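Amus hand-held gripper: demonstration sessions and site visits

Product code: AM-198
Availability: Demonstration by appointment; supply to order

The Amus is a hand-held gripper for organizations that teach handling tasks to robots. An operator holds the unit by a handle and strap and carries out everyday work with it, such as picking up, turning, passing and setting down household or warehouse goods. Recordings made in this way are used to prepare a robot arm for the same work. The unit is supplied by Kárason and is shown to prospective buyers at the Ukholm demonstration studio.

Visiting the studio

Demonstrations are held throughout the year, with an extended open day program in February. Sessions start at 10:00 a.m. and 1:30 p.m. and run for two hours. Each visiting organization may send up to five people. Larger parties are asked to book consecutive sessions.

Visitors are received by Unnur Vigfúsdóttir, who manages demonstrations at Ukholm, and are given a short safety talk before going onto the floor. The first half hour covers fitting the strap, opening and closing the jaws, and holding the unit at a steady distance from the work. Visitors then practise on their own with packaging supplies, kitchen goods and small items of clothing.
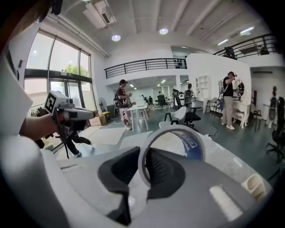 Several operators normally work on the floor at the same time, and visitors should expect other recording to continue during their session. Please keep to the open areas between work points and step over cables with care. Closed, flat-soled shoes are required. Bags may be left at the front desk.

Visitors may bring their own goods for trial. Items should be clean, unbreakable and light enough to be lifted comfortably in one hand. Liquids, blades and aerosols are not accepted. A list of proposed items should be sent with the booking form so that staff can advise on suitable jaw inserts.

Lallow review software

The second half of each session is given to Lallow, the review software supplied with the unit. Staff replay the recordings made that morning or afternoon and show how unusable takes are marked and removed. Visitors may request a copy of their own recordings. All other session material is deleted once the visit is closed, unless the visiting organization has agreed in writing that it may be kept.

Supplied with each order

Gripper with handle and strap
Spare jaw inserts
Position markers
Lallow licence for one site
Printed operator guide

Ordering and evaluation

Organizations that have attended a demonstration may apply for an evaluation loan. The loan includes one unit and storage for more than 200 recordings. A signed equipment agreement is required before dispatch, and the borrower is responsible for return freight.

Prices are provided by written quotation. To book a visit or request a quotation, contact the Ukholm office at extension 2881, stating the product code, the number of people attending and a preferred session time.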